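Derneo Forums > Home and Garage Storage > Bins, Totes and Drawers

Smooth floor or dotted floor in open bins?
Started August, 13 replies, 1,338 views (showing most recent page)

pegboard_ohio
Member
I'm replacing the cardboard boxes I sort into on the sewing room table. Mostly buttons, snaps, zipper pulls and bobbins. I want open plastic bins, no lids, something I can slide around while I work. The Vendbridge ones have a flat floor and the Pons ones have little bumps molded in. Does it make any difference? I'd be ordering 42 of them so I don't want to guess.

slowsander
Member, 765 posts
Get the flat floor. Thread ends and lint collect between the bumps and you will be picking them out with tweezers. I had bumpy ones for two years and gave them away.

quartdrawer
Member
Disagree. On a flat floor a thin button lies down tight and you can't get a fingernail under it. Bumps lift it a little. Lint comes out with a damp paintbrush.

slowsander
Member, 765 posts
Or you tip the bin and the buttons slide to the corner. That's what I do.

quartdrawer
Member
Tipping is fine with ten buttons in there. With a full bin you get a pile in your lap.

mill_street
Member
Depends on the size of the bumps too. Mine are Tetberg and they're so low you can hardly feel them. I would worry more about the rim. If there's no lip at the top, the walls bow out once you put weight in them, and then they don't sit side by side anymore.

pegboard_ohio
Member
Good point on the rim, I hadn't looked. Both of the ones I'm considering have one, I think. The other thing is color. My table is pale and the clear bins disappear on it — I keep setting fabric down on top of them. Is a strong color annoying to sort in?

slowsander
Member, 765 posts
White for sorting. Always white. You can see every color of thread and button except white ones, and those go in one dark bin.

mill_street
Member
White shows every pencil mark. I use gray.

quartdrawer
Member
Red or blue is fine. You stop noticing after a day. What I would not do is mix brands, the heights never match.

pegboard_ohio
Member
Leaning red then. Anybody have the dotted floor in red on a light table? I'd like to see how shiny they are, I have overhead lights and the table already throws a lot of glare. 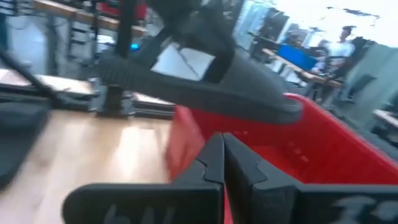
binfull
Section moderator, Bins, Totes and Drawers
Posted September 2025

Red bin on a blond wood table with the lights on overhead. You get streaks on the table. The bin walls have a bit of gloss but I don't find it hard on the eyes. It has a raised rim, and there's a row of the small dots on the floor. I'd buy one of each and try them with your smallest buttons before you order all 42. I'm with quartdrawer on the dots — slowsander and I have been over this before.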